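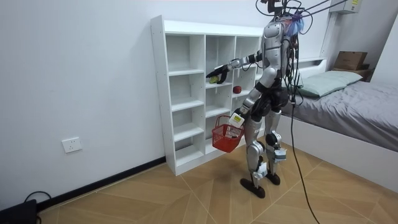

去Plillier开放日逛了一圈：手机购物的后台长什么样

六月的一个星期一，我请了半天假，坐火车去看Plillier的开放日。可能有人没听过这家，它做家居和文具的网购，网页版一直挺朴素的，手机端倒是这两年改得很勤。我自己是老用户，买过台灯、信纸、一个到现在都没装好的挂钩……所以看到报名链接的时候手比脑子快，点完才想起来那天要上班！

报名就是在他们的App里完成的，顺便吐槽一句，填到手机号那一步键盘会把“下一步”按钮挡住，我得先点一下空白处才能继续。到了现场我第一个想问的就是这个，后面再说。

早上10点开始，我九点半就到了，站在门口喝了一杯从车站带来的咖啡。接待我们的是Veronika Wyss，负责客户体验，嗓门很亮，走路飞快，一群人跟在后面基本是小跑。她先发胸牌，胸牌背面印着一个二维码，扫了能看当天的日程。我的手机扫了两次才跳出来，旁边一位阿姨一次就成功了，很得意地给我看。

先听了一段不长的介绍

坐下来以后是Fabian Gasser讲手机端的情况。他管移动产品，讲话慢，幻灯片也少，我喜欢。他说他们去年做了一轮问卷，收回来3000份，问的都是在手机上买东西的感受：好不好找、付款顺不顺、出了问题找不找得到人。得分最低的一项我猜错了，我以为是付款，结果是“搜索结果太乱”。

他举的例子特别好笑：有人搜“白色台灯”，前面出来一堆白色灯泡，再往下是一本封面上有台灯的笔记本。底下好多人点头，我也点头，因为我当时买台灯就翻了很久。现在他们把搜索这块换成了一个叫Pirine的工具，会先看你以前在哪个类目里逛得多，再决定排序。我当场拿手机试了一下，搜“夹子”，出来的前几个都是文具夹，没有晾衣夹，挺准的。不过坐我后面的人搜同样的词，也全是文具夹，而他说自己从来只在那儿买厨房用品。Fabian走过来看了看他的手机，记了一笔，说要回去查。

有人问为什么网页版和手机版的购物车有时候对不上。我竖起耳朵听，这个我也遇到过，在电脑上放进去的东西，到手机上就不见了，过一会儿又自己冒出来。回答是同步有延迟，打开App以后往下拉一下页面会立刻刷新。好吧，原来是要往下拉。这个在App里哪里都没写，我觉得至少该给个提示。

键盘挡按钮的事我也问了。Fabian问了我的手机型号，让我现场演示，我就演示了，他“哦”了一声，叫了个同事过来一起看。两个人对着我的手机看了好一会儿，我的电量从那时候开始告急。

可用性测试，我居然当了一回被试

接下来分组，我被分到Chiharu Wada那一组。她是做可用性研究的，讲话轻轻的，但问题一个接一个。我们每个人拿一部测试手机，要完成3个任务：找一件指定的商品，用优惠码，然后把收货地址改掉。全程要把心里想的说出来，“我现在想点这个”“咦怎么没了”那种。刚开始很别扭，说着说着就停不下来了，哈哈。

找商品很快。优惠码把我卡住了，输入框是折叠起来的，藏在“订单详情”底下，我来回翻了好几遍，嘴里一直在念“哪儿呢哪儿呢”。Chiharu不提示，就在旁边写。后来问她，她说隔壁组也有人卡在同一个地方，设计稿里其实有两个方案，这次测的是折叠的那个。

改地址我有意见。改完以后页面直接跳回首页，我完全不确定到底改上了没有，又点进去确认了一遍。我把这句话原样讲给她听，她让我再讲一次，说想记准确的原话。被人这么认真地听抱怨，感觉还挺好的（平时我抱怨这种事，我先生都戴着耳机）。

中间休息，有小面包和苹果汁。面包里有一种夹蘑菇的，特别好吃，我拿了第二个。

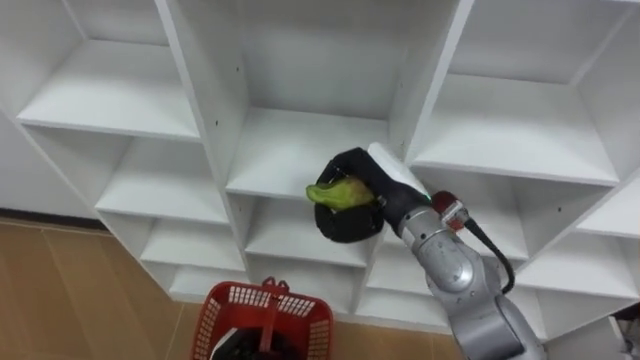

退货和客服那边

下半场讲退货，主讲人叫Kilian Reisinger。我本来以为会很闷，结果这段我笔记记得最多。

先说规则，现在退货期是14天，从签收那天算，不是从下单那天算，他强调了好几遍，看来问的人真不少。在手机上申请退货的时候，要先选原因，再选上门取件还是自己送到代收点。上门取件走的是Sutter，代收点那边是另外的合作方。选好以后App里生成一个码，把手机给收件的人扫就行，家里没有打印机也没关系。这对我来说太重要了，我家打印机永远缺一种颜色。

退款进度的页面也重新做过，以前只有“处理中”三个字，人一看到这三个字就想打电话。Kilian说光是把“处理中”拆成更细的几步，问进度的来电就明显少了。他没给具体数字，我追问了，他笑了一下说不方便讲，行吧。

照片上传这块大家意见比较大。商品有破损的话要拍照，最多能传10张，听起来很够，可是有人反映网络差的时候传到一半会全部清空，得从头来。前排有位先生说他在地下室的洗衣房里传一个破花瓶的照片，传到后来干脆不退了，花瓶留着插笔。Kilian建议先存草稿。草稿按钮在右上角那三个点里面，又是藏起来的！我看了一眼Chiharu，她也在写。

客服聊天由Veronika Frei来讲（对，又一个Veronika，现场喊名字的时候两个人一起回头）。她们用的系统叫Sesix，客户在手机上写的东西和邮件、电话记录都并到一条线里，换了人接手也不用从头讲一遍。她给我们看了一段去掉姓名的对话记录，客户很生气，句子里全是感叹号，客服回得很短，先说知道是哪张订单，再说今天会做什么。她说新同事最容易犯的毛病是一上来就道歉道半天，客户还得往下划才能看到正题，手机屏幕就那么大。

我问她，晚上发消息有没有人看。她说晚上只有自动回复，早上开工按先后顺序来处理，急事还是打电话。自动回复的那段文字我收到过，写得有点像天气预报，我没好意思说。
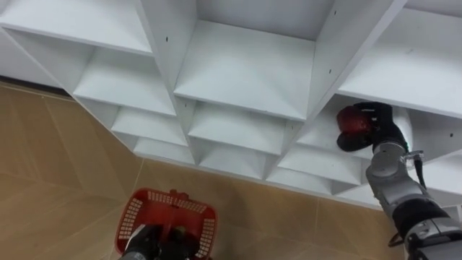
白色格子柜，从高处往下看

几个零零碎碎的印象

推送通知可以分开关，我以前一直以为只能全开或者全关。路径是“我的”里面点齿轮，再点“消息”，把“促销”关掉，物流的留着。我回来路上就关了，清静多了。

深色模式还在做，有人问了，回答是没有日期。

字号跟着系统走，这一点那位扫码很快的阿姨特别关心，她把系统字号调到很大，结果商品名称只显示前半截，价格倒是完整的。她举着手机给大家看，Veronika Wyss当场拍了下来。我觉得她提的问题比我们都有用，后来吃点心的时候我们还聊了一会儿，她每周都在手机上给孙女挑贴纸，对各家购物App的优缺点清楚得不得了。

提问环节有点拖，有位先生把自己一张订单的来龙去脉讲得非常详细，讲到快递员那一段的时候我开始偷吃口袋里的糖。要是下次能把个人订单的问题单独放到一个角落去处理，会舒服很多。还有就是会场的插座太少，用手机参加一整套活动，电真的不够，我回程的车票差点打不开。

走的时候每人领了一个帆布袋，里面是便签和一支笔，还有一张优惠码。我在火车上试着用，这次一下子就找到输入框了，毕竟早上刚练过。买了一盒回形针，顺便又看了看台灯。

想去的话，他们说秋天还会办一次，名额在App里放，“我的”页面最下面有一条横幅，点进去填表。填到手机号那一步，记得点一下空白处。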